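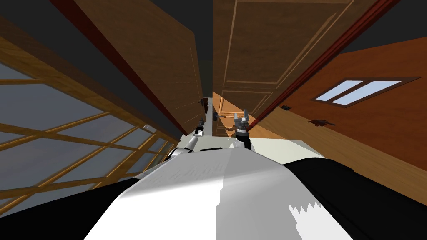 스포츠 기록 실습 기말 보고서
주제: 아마추어 복싱 채점, 관중석에서 따라 해 보기

복싱을 좋아한 지는 꽤 됐는데 채점표를 직접 써 본 건 이번 학기가 처음이다. 처음엔 솔직히 만만하게 봤다. 많이 때린 쪽에 10점 주면 되는 거 아닌가? 첫날 1라운드 끝나고 바로 생각이 바뀌었다. 양쪽 다 비슷하게 때린 것 같은데 누구한테 9점을 줘야 할지 펜이 안 움직였다.

내가 본 대회는 3월에 열린 Geltport 오픈이고, 3라운드 경기만 골라 모두 19경기를 채점했다. 중간에 RSC로 끝난 경기는 뺐다. 자리는 청코너 쪽 셋째 줄. 관중은 첫날 2,000명쯤 왔다고 들었고 둘째 날은 장내 방송에서 1,452명이라고 했다. 둘째 날이 훨씬 조용해서 글러브 소리까지 잘 들렸다(이게 채점에 은근히 영향을 준다!).

결과부터 쓰면, 승자를 공식 판정과 다르게 적은 경기가 8경기나 된다. 거의 반이다... 집에 와서 표를 다시 보니까 틀린 경기 대부분에서 내가 앞으로 밀고 들어가는 선수한테 점수를 주고 있었다. 제일 심했던 게 Kobzar 체육관 선수와 Mullik 체육관 선수의 웰터급 경기였다. 나는 계속 전진하던 Kobzar 쪽이 세 라운드를 다 가져갔다고 봤는데 공식 판정은 Mullik 쪽 승리였다. 뒤로 빠지면서 넣은 잽을 내가 거의 못 본 거다.

대회장에서 만난 Taras Yurchenko 코치님께 이 얘기를 했더니 라운드 중에는 선수 발을 보지 말고 글러브가 닿는 데만 보라고 하셨다. 둘째 날 오후부터 그렇게 해 봤는데, 눈은 엄청 피곤했지만 나중 경기들은 훨씬 덜 헷갈렸다. 물론 그냥 익숙해져서일 수도 있다.

기록은 Clonolik 노트에 손으로 했다. 첫날은 펀치마다 작대기를 그었는데 고개를 숙이는 사이에 연타를 다 놓쳐서 포기했고, 그다음부터는 라운드가 끝난 뒤에만 적었다. 다음에 또 한다면 친구랑 둘이 가서 각자 적고 비교해 보고 싶다. 채점표 원본은 보고서 뒤에 붙였는데 글씨가 엉망이라 죄송합니다, 교수님.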